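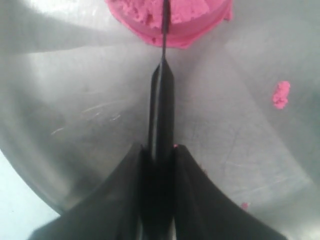 Pink mound, dark gripper.

Flodusstead Household Spending Diary: README

Last updated 31 May 2025

What this is

A table of 2,484 grocery and takeaway purchases, typed up from paper diaries kept by 240 households in Flodusstead over one October. Soon-im Seol did the typing and most of the cleaning. Emmett Strickland wrote the import script and is the person to write to when it breaks.

Please read the next section before you plot anything.

What I don't trust

The diaries are self-reported, and people are bad at this. Beer and lollies are almost certainly under-recorded. Vegetables look a bit too healthy to me. I've seen two drafts that treat the totals as real household budgets and I wouldn't sign my name to either of them.

29 households handed in a diary with the last week blank. The Skemance report counts those weeks as zero spending. I think that's plain wrong, so they are left empty in this release. If your averages don't match the report, that's probably why.

The colour-coded price bands came from Trernex. They have never told us how the cut-offs were chosen, and I've asked more than once. Use the price column and ignore the bands.

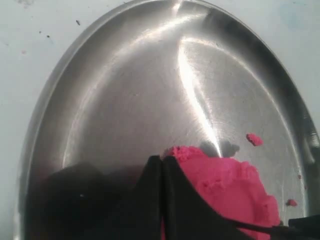

Columns

household: a number, with no link to any address
day: day of the month, 1 to 31
item: as written in the diary, spelling left alone
category: our guess, see below
price: dollars and cents
band: see complaint above

Categories were given by hand by one person. A second person checked a batch and disagreed often enough to worry me, mostly over whether a meat pie is a snack or a meal. We never settled it. Both answers are in there.

Known problems

Prices over 2,000 dollars are missing decimal points. We fixed the ones we could check against a receipt and left the rest.
Household 17 appears to have been filled in by two people who didn't talk to each other.
The Ostermann import tool drops any item name with an apostrophe. Use the script.

Licence

Free to use with credit. Don't call it representative of anywhere, including Flodusstead.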